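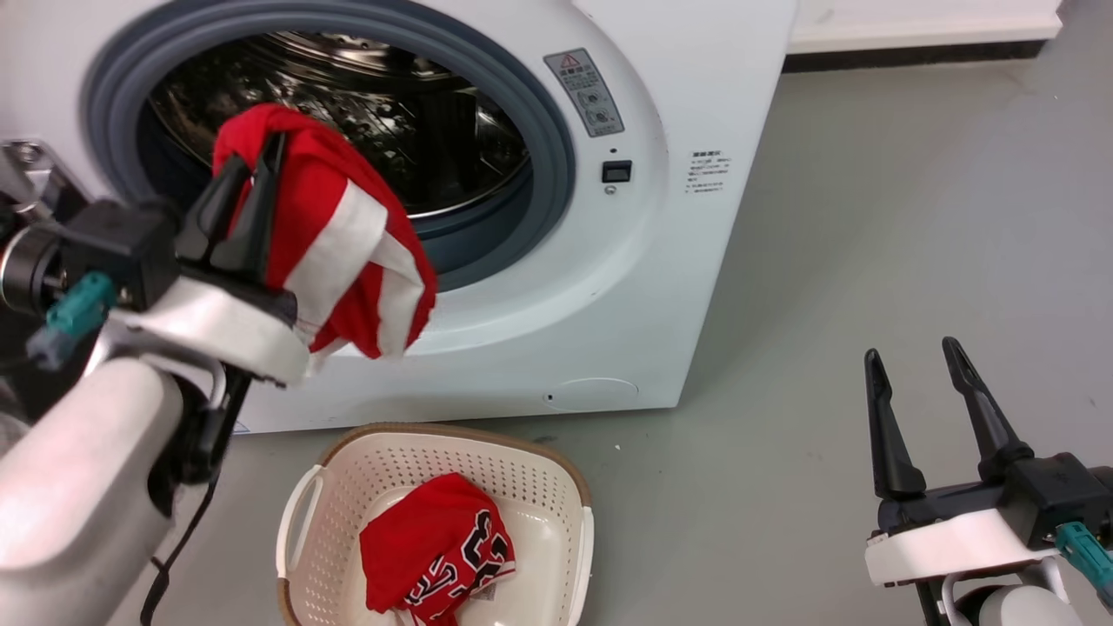
A robotic arm holds a red-and-white striped garment at the open door of a front-loading washing machine, with a laundry basket on the floor below.

Pustov Publishes Results of Household Chore Trials

Saturday, May 1, 2021

The Pustov Institute has released the results of a study on whether two-armed robots can carry out routine household and shop-floor work without help from a person. The report finds that current machines can finish many single steps of a chore but are not yet dependable enough to be left alone with a whole one.

The study covered nine chores, among them moving laundry between a basket and a front-loading washer, wiping a counter, restocking a low shelf and sorting returned goods into bins. Robots made 2,111 attempts in all. An attempt was counted as complete only if the chore was carried through from start to finish with no person touching the robot, the appliance or the items being handled.

Laundry produced the widest spread of results. The robots were able to grip and lift a single garment in most attempts. Completing a load was a different matter. Garments caught on the rubber door gasket, two items were picked up together, and small pieces such as socks were left at the back of the drum. Of the laundry attempts that began with a full basket, 22 percent met the standard for completion.

Shelf restocking had the best results of the nine. Boxes and cans keep their shape when held, and the robot can be told their size in advance. Cloth changes shape each time it is lifted, and the report names this as the main open problem for work in the home.

Speed was recorded separately. A load that an adult can place in a washer in a minute or two took the robots almost 50 minutes in the slowest completed attempt. The report states that slow work may be acceptable in a home where the residents are out during the day. It considers the same pace unsuitable for hotels, laundromats and other businesses that run several machines at once.

The control software used in the trials was supplied by Rodemeo, and the grippers were fitted by Jetard. Both companies were given the findings before release and were invited to correct errors of fact. Neither company took part in scoring the attempts. The full scoring rules are printed in an appendix to the report.

The Institute makes several recommendations. Appliance makers are asked to consider wider door openings and gaskets with fewer folds, changes that would also help people with limited use of their hands. Developers are asked to report results for whole chores as well as for single grasps, so that buyers can compare products on equal terms. The report further advises that any robot working near an appliance be stopped whenever a child or pet enters the room.

The report takes no position on when household robots will be ready for general sale. It notes that a machine able to do one part of a chore may still be of use to a person who finds that part difficult, such as bending to reach a basket on the floor. Questions of price and repair were outside the scope of the study.

A second round of trials will begin in September at the Institute's test apartment in Ham. Folding and hanging will be added to the list of chores, and the laundry trials will be repeated with mixed loads that include bedding and towels. Organizations wishing to submit equipment for the second round may request an application form from the Institute's program office. Printed copies of the current report are available from the same office at no charge.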